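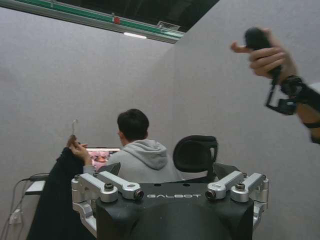
Entryway with no closet – freestanding rack or wall hooks?

valentina_iturra
Posted October 11, 2025
We moved into a ground floor unit in June and there is no coat closet. The front door opens right into the living room. I need a place for coats and shoes for two adults and a kid. The wall by the door is 11 feet long but it's a partition, and the landlord does not want big holes in it. Budget is $500 at the very most. Do I get a freestanding rack or try to talk him into hooks?

drodley
Freestanding. You take it with you when you move. Get one with a rail and a shelf at the bottom for shoes and you're done.

KhaiM
I'd go the other way. Every freestanding rack I've owned leaned after the first winter. Wet parkas are heavy. Ask the landlord if you can put one board across two studs. That's four screws, and you patch them when you leave.

valentina_iturra
He said no screws over an inch. I asked twice.

KhaiM
Then you're stuck with the rack. Buy wood and not the thin metal tube kind.

yupin.i
We've had a wood one for 5 years and it's fine. Two things made a difference. I keep out only what we're wearing that week, and the rest goes in a bin under the bed. Also use real hangers. If you hang a coat by its collar loop on a peg the loop rips sooner or later.
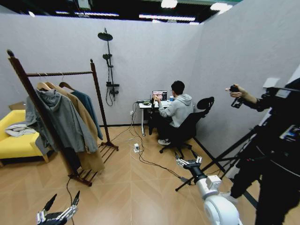
Shoes are the harder part. A slatted shelf lets grit fall through to the floor, so put a tray or a cut piece of mat under it. We lost the finish on a strip of floor before I figured that out. Sweep under there once a week in winter.

drodley
Mat under the shelf, yes. Rubber backing can discolor some floors though, so check first.

chutima_c
Has anyone priced the built-in kind that stands on its own feet? A shop near me quoted $1,615 for a bench, cubbies and a rail. I laughed and left.

KhaiM
That's a normal price for custom work. Good joinery takes time.

chutima_c
Sure, but she has $500 and a landlord who counts screws.

illia_m
I don't agree that you need to spend even that. I bought a used rack for some $40 and tightened the bolts. It wobbled on the first day and hasn't since. Check the local listings before you buy new.

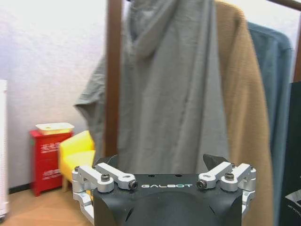 When you look at a used one, push on the top rail from the side, not from the front. Side sway is what loosens the joints. If it moves more than an inch, pass on it. Bring a hex key with you too, most sellers have lost theirs.

yupin.i
Good tip on the side push. I'd also measure your longest coat first. Mine drags on the shoes if I hang it at the low end.

valentina_iturra
Longest is 46 inches, just measured. There's a used oak one across town that's 68 high with a double shoe shelf. Going to see it tomorrow.

KhaiM
Oak should hold up. Still think it'll lean.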